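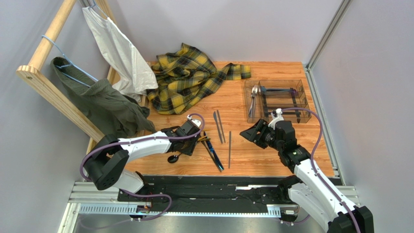
March 16, 2019
By Radwa Younis

I have wanted a two-armed robot kit I could recommend to regular people for a long time, and the Ollau pair from Trerari is the closest I've come. I've had it for 55 days now, and I still go in early some mornings to play with it before work!

The basics first. You get 2 arms, one gripper on each, a rail to mount them on, the cables and a control box. The price is $3,000, and the desk and the computer are up to you. Shipping to Laltumville took nine days, and the boxes were packed well enough that I kept all the foam.

Putting it together took me a weekend. The rail goes on first and you want it dead level, so borrow a decent spirit level if yours is a toy like mine. After that the arms bolt down with four screws each (the long ones, bag C — the manual says bag B, which is wrong). Route the cables loosely on day one. I pulled mine tight because it looked tidy, and the left wrist complained every time it turned past halfway until I gave it more slack.

I care about chores, so that's what I've been teaching it. You move the arms through a job by hand, the software records it, and you repeat until it gets the idea. My list is boring household stuff: spoons into a divided tray, chopsticks next to them, a shirt folded, something put on a hanger. Spoons were the first real win. By the end of the second week it was picking up teaspoons from wherever I dropped them, and I cheered out loud, alone, at seven in the morning.

Chopsticks are harder. They're thin, they roll, and two of them close together confuse it. It will pinch both, lift, and lose one on the way to the tray. I got better results after I slowed the closing speed way down, a setting you'll find under Motion and then Advanced, for some reason.

Cloth is where I expected it to fall flat, and it does struggle. A heavy shirt in a heap is a lot to ask. It can find a sleeve and drag it straight, and about half the time it makes a first fold I'd accept from a tired teenager. Hangers I'm still working on. Getting the hook onto a bar is fine; getting the shoulders of a shirt to stay on the hanger is another matter.

My friend Houda Abdel Rahman came over to try it, and she had never touched a robot before. She had it moving a spoon in twenty minutes. That impressed me more than anything I managed myself, and it says a lot for the new start screen.

Gripes: the fan in the control box is loud, the software forgets your window layout every time it updates, and the fingertips are slicker than I'd like. I bought the rubber covers from Radwan and they help a great deal with knife handles. They should be in the box.

Support has been lovely. I wrote in twice and got a real reply the same day both times, once with a marked-up copy of my own settings file.

Trerari says longer fingers are coming in September, and I'll be ordering a set.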